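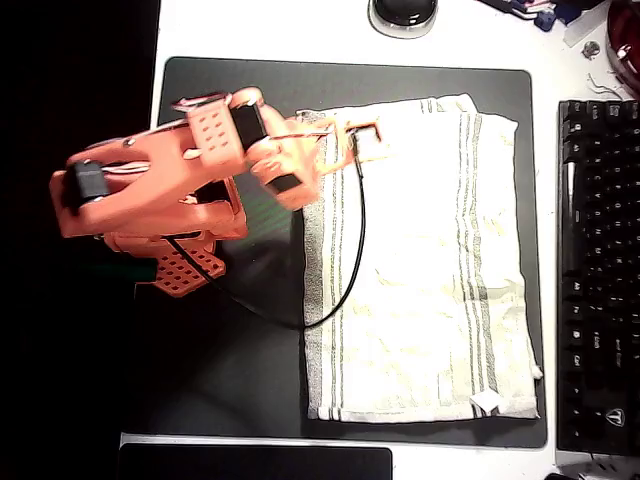

Figure 3. Work place for the towel task, seen from above. The arm is made of 3D-printed parts. The folded kitchen towel lies on a black mouse pad, and the gripper is over its upper left corner.

4.2 Folding of small textiles

The second chore in our study is the folding of a kitchen towel. In the literature this task is often done with two arms and on a large table which is prepared for the robot. We wanted to know how far one comes with a single low-cost arm on a normal office desk, where also a keyboard and a mouse have their place (Figure 3). The question is practical. A household will not buy a second table for the machine.

Textiles are difficult for such an arm for reasons which were already discussed by Lindemann in the Firneck report. The towel has no fixed shape, and after each contact the shape is a different one. Wrinkles can look like edges to the vision system. Stripes in the fabric give additional lines, and the method of Section 3 must decide which line is the border of the cloth. A hem tag, like the small white one near the lower right corner in Figure 3, can be taken for a corner.

We made 300 trials in September, all with the Enum controller. One trial consists of one grasp at a corner and one fold. It was counted as successful when the corner was laid down not more than 2 cm away from the target point. The remaining distance was measured by hand with a ruler, by the same person in all trials. With the Krasniqi grasp planner, 9 trials had to be stopped by the operator before the fold was complete. These trials are counted as failures and not removed from the data.

The most frequent error was at the grasp. When the towel is already folded once, several layers lie on top of each other, and the fingers often take only the upper one. Then the lower layer stays behind and the fold opens again. A human feels this at once with the fingertips. Our gripper has no touch sensor, so the controller continues with the motion as planned.

From these results we would not say that the chore is solved. The arm can help with a towel which is already flat, but somebody must still put it flat. The same limit was seen with the Drendirov gripper, which we discuss in Section 4.3.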